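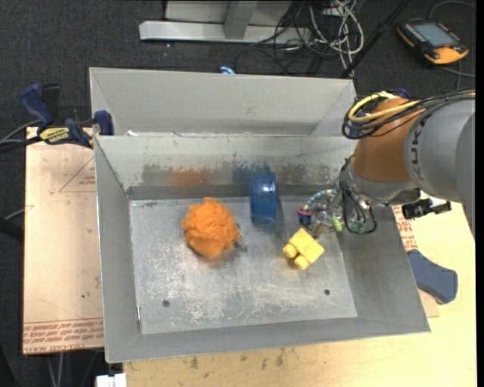
November, ten past eleven at night

Back from the sponsors' supper and my feet hurt. I wore the good shoes because Noémie said there would be people from Flanagan there, and there were, two of them, and they stood by the coat rack all evening and looked at everybody's shoes.

I should write down what was promised while I still remember it, because by breakfast it will have turned into what I wish had been promised. Flanagan will pay for the new van. They want their name on both sides and the back doors, and the older of the two asked whether the roof was available. I said I didn't think anyone looked at the roof of a van. He said people in apartments do. I wrote "roof?" on my napkin and I have it in front of me now, next to a smear of salmon.

So the food pantry at Dovthorpe gets to keep delivering through the winter. We have 112 households on the list as of tonight and the old van has a passenger door that opens only from the outside, which means Gilles has to be let out at every stop like a visiting bishop. He has been very good about it. He has also started waving.

The speech went all right. Tyyne did hers first, in four minutes, with no notes, and made a man at table six put down his fork. Then I got up and read eleven index cards, one of them twice. I had a joke about canned pumpkin on card five. I saw it coming, I saw the faces, and I skipped to card six, and then card six made no sense without the joke. "And that's why we no longer accept it," I said. Polite applause.

Pledges: Romain had the tally by the time dessert came around. The good news is we have 44 new monthly givers, most of them small, and I'd take 44 small ones over a single big one who wants to be taken to lunch. The less good news is that the big one was there too and wants to be taken to lunch. I don't know where you take a person like that in Dovthorpe. The diner has a nice booth if you get the one without the tape.

The auction was a mixed bag. The weekend at the lake went for more than the cabin can possibly be worth (I've stayed in it). The quilt went to Ailbhe Geraghty, who made the quilt. She said she couldn't stand to see it go that low, and raised her own paddle, and then somehow bid against herself once in the excitement. I tried to give her the difference back and she told me to hush and put it toward diapers. The signed hockey stick got no bids at all. None of us can read the signature.

I've also agreed to be in the Ramton walk, I think. Noémie had a clipboard and I had a glass in one hand and a roll in the other, and she said "you're in for the walk, aren't you," and I made a noise with my mouth full. It's 13 miles. I went out to the car afterward and looked at the distance from there to the door and felt I'd done plenty.

Things for tomorrow, before I lose the napkin:

Thank-you notes, the table hosts first. Tyyne says by hand. I have bought 50 cards and my handwriting gives out at nine.

Call the hall about the urn. We brought home theirs and left ours.

Ask Flanagan what color. If it's the green from their sign, Gilles ought to be told gently.

Write to Trandska again about the freezer. They said in the summer they'd "circle back," and I have been sitting here being circled ever since.

Find out who took home the centerpieces. All of them are gone. I don't mind, they were mostly twigs, but two of the vases are my sister's and she does count.

Noémie just texted a picture of the sign-up sheet. There I am, third from the top, in her writing, with a T-shirt size. She put medium. I'm going to bed.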